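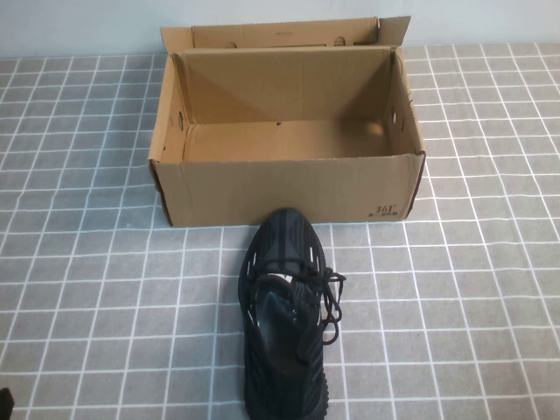 Tenho uma opinião impopular lá em casa: caixa de sapato não se joga fora. Já ouvi de tudo por causa disso, que é mania de velho, que junta poeira, que ocupa a prateleira inteira (ocupa mesmo, e daí?). Mas me diga que outra embalagem chega às suas mãos tão pronta para uma segunda vida. Tem tampa presa, que abre para trás e fica em pé, tem um furinho oval em cada ponta para puxar do alto do armário, e o papelão aguenta. Um tênis preto de malha, com o cadarço todo bambo, vai para a rua e se acaba; a caixa da 361° fica.

O Taner, meu cunhado, é do time contrário. Comprou na internet um organizador de plástico por 200 reais, com gavetinhas, e guarda os sapatos ali feito joia. Bonito, concordo. Só que as botas não cabem, então moram no corredor – e quem tropeça nelas sou eu, quando vou visitar!

Eu uso as minhas para tudo: recibo, carregador, foto, semente, remédio vencido que preciso levar à farmácia desde outubro. Escrevo na lateral com caneta grossa e pronto. A Wakana, que divide o ateliê comigo, forra as dela com papel de presente, e eu acho um exagero, mas cada um com seu capricho.

Agora, uma coisa eu não defendo: guardar caixa vazia dentro de caixa vazia, esperando serventia. Aí já é acúmulo, e eu sei do que estou falando, porque numa arrumação achei 18 delas debaixo da cama. Fiquei com as melhores e o resto foi para a reciclagem, com dor no coração.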